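Does the 1000-wash shirt add up?

Diekmann is back with another "buy it once" promise. The new one is a plain white tee said to last 1000 washes. Wash it every week and you get past 17 years, and I'd like to know who at Diekmann has owned one that long. The company was founded in 1846, as the tag reminds you, but the shirt came out in October.
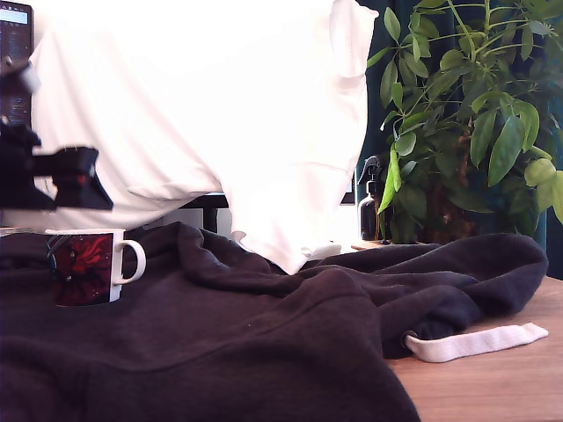 White basics: plenty of claims, few test results.

I asked for the lab report and got a brochure. It has 2 footnotes, and both lead back to the Diekmann website. The Gestholm store will take returns, but only unwashed, an odd rule for a shirt sold on its washing. Skurndale has the same offer at the same price. I'm sticking with the cheap multipack until somebody shows me numbers.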